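How to make fruit skewers that stay on the stick

Posted by Embla Bakke in Snacks and small plates

Every December we have many guests in our apartment in Skerkport, and I always make fruit skewers for them. It is a simple thing, but in my first years I did it badly. The fruit turned around on the stick, the pieces broke in half, and the children ate with their hands from the tablecloth. Now I have a method that I like and I want to write it down properly.

What you need

Apples with red skin, firm ones. Soft apples will split.
One more fruit if you wish, for example grapes or firm plums.
Thin wooden skewers.
Half a lemon.
A small sharp knife and a cutting board.
A flat plate. I like a dark one, the red color looks very nice on it.

Preparing the fruit

Wash the apples and dry them well with a towel. A wet apple is slippery under the knife, so please be careful with this step. Do not peel them. The skin is what holds the piece together when the stick goes through.

Cut each apple in quarters and take out the core. Then cut every quarter across into thick chunks. My mistake in the beginning was to make the chunks too thin, because I thought it was more elegant. Thin slices crack along the stick. If you can hold the chunk comfortably between two fingers and it does not bend, it has a good thickness.

Small marks on the skin are not a problem. I cut away only what is soft.

Squeeze the lemon over the chunks and turn them with a spoon. Leave them for 5 minutes, then put them on kitchen paper.

Putting the fruit on the skewer

Lay the chunk on the board and hold it from the sides, never from behind, where the point will come out. Put the point in the middle of the chunk and push slowly while you turn the stick a little, left and right. When the point is through, you can lift it and slide the chunk to its place.

Start with the piece that will sit lowest, and add the next one over it. Two pieces on one skewer are enough for a small snack. Keep the fruit near the top, so that there is a long clean part of wood below it to hold.

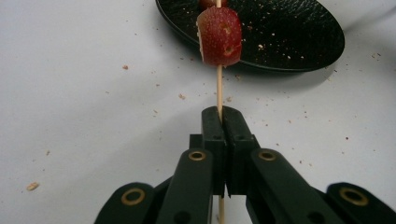
Red fruit near the top of the skewer, with bare wood left below.

If a chunk still turns around, you have probably missed the middle. Take it off and make a new hole beside the old one. Do not do this more than once with the same chunk, or it will fall apart.

Serving

Lay the skewers on the plate all in one direction, with the sticks pointing to the guests. My neighbor Ryota Mizuno puts his standing in a glass, but with heavy apple chunks the glass can fall over. If you want to try it, take a low and heavy glass.

I make them at most 2 hours before eating. After this time the cut sides become brown even with the lemon, and the taste is a little tired.

For small children I cut off the sharp point with kitchen scissors after the fruit is on, and I sit with them while they eat.

Question from Rowena Baluyot: can I use pears? Yes, if they are quite hard. Ripe pears are too soft for this.

Last updated January 1, 2026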